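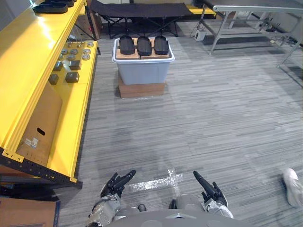
The yellow shelves, partway through the big sort-out.

Search this blog Go

October
Posted by Leonora Policarpio

So I have been cleaning out the back workroom. If you've been reading for a while you know I have threatened to do this since spring, and every time I got as far as the doorway and went to make coffee instead. What finally pushed me was Orestis needing a flat spot to lay out his patterns and finding out there wasn't one, anywhere, in a room that has a shelving unit bigger than my first car.

I love that shelving unit, by the way. Bright yellow, black beam along the front with all the little holes in it, and yellow bracket plates bolted on at the joints. I bought it used from a guy at Katsaros when they were closing their second warehouse, 200 dollars for the whole thing, and it took Grigoris and me an entire afternoon to get it standing. We put one beam in upside down and had to start over. I've never regretted it - you can park anything on there and it does not care.

The trouble is that I did park anything on there. Here's what I've decided so far.

The insoles stay on the top shelf. Those are the black foam ones, and they weigh nothing, so it makes sense to have them up high where I'd never dare put metal. They need to lie flat or they curl, and once a piece of foam has learned to curl you'll be fighting it forever. I'd like a shallow tray for them eventually (Sulora makes one I have my eye on) but for now they can just overlap a little.

The lower shelf is for metal, and it's still kind of a mess. The round silver discs ended up toward the back, the ones with the little knobs and the plain ones all jumbled in together, and I haven't made up my mind if they should be split up. Kayode says yes, obviously, put them in two jars. But I'm the one who has to go digging, and I know exactly what I'd do with two jars, I'd put the wrong ones back in both. The dark blocks I pulled up in front of the discs. They're the things I grab most and I was so tired of reaching over everything else to get one.

Then there's the tall cardboard box standing up against the back. It has a hand-hold, it's sturdy, and I can't throw out a good box. I just can't do it! My plan is to keep long stuff in it, tubes and rolled paper and so on, and let it live right where it is. If you have a better idea I'm listening.

Next up is the floor. I put in the striped gray carpet tiles two years ago and I'd pick them again in a heartbeat, all those streaky grays hide thread and dust like you wouldn't believe. There's a cross of clear packing tape on it right now and that's coming up once I'm done in here. I hear the trick with tape on carpet is to peel it slowly and keep it low to the floor, so wish me luck. I'd hate to lift a tile along with it, although that is the nice part about tiles, I have a spare stack from the same batch.

Still to do: the dark space underneath the shelves. I'm going in with the long vacuum nozzle and low expectations. I lost a good pair of snips in July and I have a feeling.

I gave myself 30 minutes a day for this, and so far I blow past it every single time, then I'm late starting dinner. Orestis has been a good sport. More when I've dealt with the other wall.

3 comments

Sotiris Lazaridis
Two jars. Kayode is right. Put a label on the lids AND the jars or you'll swap the lids, ask me how I know.

Grigoris M.
It was two beams upside down. I remember because I was holding both of them.

Leonora Policarpio
Fine, two beams! Sotiris, I'm thinking about it.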